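Support Request: Breakfast Table Station, Inconsistent Episode Labels and Cable Interference
Project: Wenine
Station: Ivora cell
Opened by: Rodel Buenaventura, Data Collection
Assigned to: Jomar Soriano, Station Support
Opened: 2020-08-04
Priority: Normal
Status: Closed, with one item carried forward

1. Description of the problem

The Wenine collection plan calls for 2000 accepted episodes of the breakfast serving task, in which food is to be moved from the strawberry tray to the plate. During review of the most recent batch, 24 episodes were returned by the Skernon review desk. The reviewers gave two grounds. First, the task label attached to the episode did not agree with the items on the tray. Second, the cable on the right arm entered the area above the placemat during the transfer.

The requester asks Station Support to determine whether the two faults share a cause, and to advise whether the returned episodes may be relabeled or must be collected again.

2. Station configuration at time of report

The cell is the standard two-arm layout with wrist cameras. The placemat, plate, mug and cutlery are kept the same in all variants of the task. Only the contents of the tray and the tool assignment are permitted to change. The operator reports that no change was made to the arm mounts or to the fixed camera before the batch in question.

3. Variant A, bakery items with tongs

The task label for this variant is "serve bakery item, tongs, right arm." The tray holds the bun, the bagel, the bread slice and the croissant, and the right gripper carries the tongs. The left arm has no assigned action and is to remain beside the cutlery.
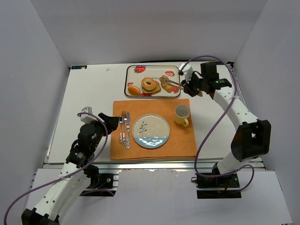

4. Findings, Variant A

4.1 Of the returned episodes, 14 belong to this variant. In each case the label named the correct tool but the wrong food item. The item name is entered in the session form once and is then copied to every later episode until it is changed by hand.

4.2 The tongs lengthen the reach of the right arm. With the tongs held, the wrist may stay beside the tray while the tips work over the food. No returned episode in this variant was cited for cable interference.

4.3 The recorded arm positions are complete and the time stamps agree with the video. The motion data is considered sound.

5. Variant B, direct grasp

The task label for this variant is "serve hamburger, no tool, right arm." The tray holds the hamburger and one orange oval item, which is entered in the log as "second item" and is not to be moved. The gripper approaches the food directly.
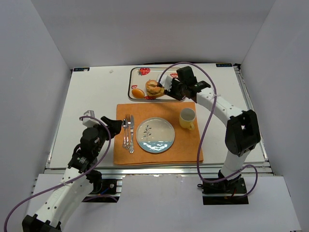
6. Findings, Variant B

6.1 The remaining returned episodes belong to this variant. Seven were cited for the cable, and the others for labels carried over from Variant A, including the word "tongs."

6.2 Without a tool, the right gripper must travel farther in over the tray, and the purple cable is drawn along with it. The cable can then pass near the cup and the right side of the placemat. Reviewers are instructed to return any episode in which it hides the rim of the plate during placement.

6.3 The two faults are therefore unrelated. The label fault arises in the session form – the cable fault arises from the routing of the right arm.

7. Actions taken

7.1 The session form was amended by J. Soriano. The item and tool fields are now cleared when a variant is closed, and recording cannot begin until both are filled in.

7.2 Episodes cited for labels only were relabeled from the video and resubmitted. A second person checked each new label against the tray contents.

7.3 The seven episodes cited for the cable were withdrawn. They are to be collected again under the same variant and are not to be trimmed or edited in order to pass review.

7.4 Operators were reminded to end an episode and mark it "void" if the cable touches the cup. A voided episode is kept on the station drive and does not count toward the target.

8. Requester response

R. Buenaventura confirms that the amended form works as described and that the relabeled episodes were accepted by Skernon. The requester notes that clearing the fields adds a short delay at each change of variant and considers this acceptable.

9. Item carried forward

A shorter cable path for the right arm has been requested from Pangilinan, who supplied the mounts. Delivery of the clips is expected in October. Until they are fitted, Variant B sessions are to be limited to nearly half of each shift, with the cable checked by the operator before every episode. A separate ticket will be opened when the parts arrive.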